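Borrowing and Cards: Frequently Asked Questions

Who can get a card at Cledholm Public Library?
Anyone who lives, works or goes to school in Cledholm. Bring a photo ID and one piece of mail with your address.

How many items can I check out?
Up to 60 on a full card. New cards are limited to five items for the first month.

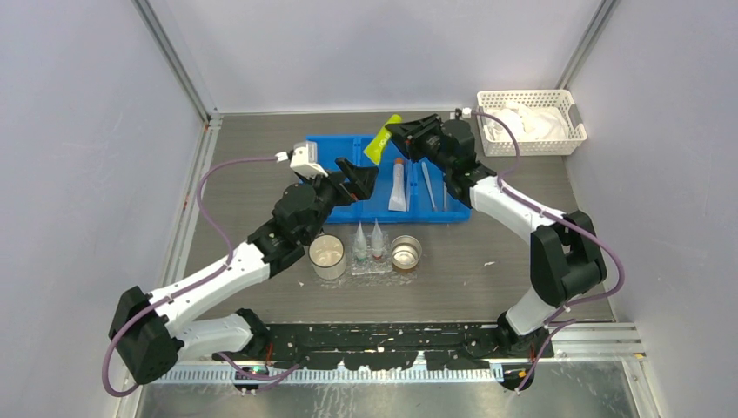

How long can I keep a book?
Four weeks. You can renew in your Rikska account unless another reader has placed a hold.

I forgot my PIN.
Call the desk at extension 1014 or stop by with your card. We can't give out PINs by email.

Do you charge late fees?
No. Lost items are billed at replacement cost.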